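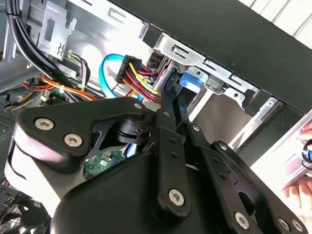 *Slide 2: inside the tower, cables and drive bay*

OK, so this is my favorite part of the talk! Start with the wiring. Point out the light-blue SATA cable first (people always ask about it), then the orange, yellow, red and black bundle. Tell the Kandik story here, the one where I spent 22 minutes hunting for a power fault and had the wrong plug in my hand the whole time. Pause for groans.

Ask who's opened up a computer at home. Last time at Plornura I got 11 hands, so wait for them.

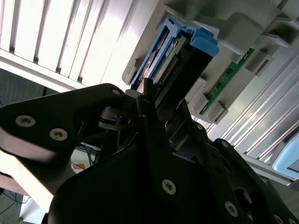 *Slide 6: module with the blue latch, at its slot*

Slow down for this one. Line up first, push second, and keep your fingers off those gold pins, please! Pass the spare module around while I talk, and get it back before the break.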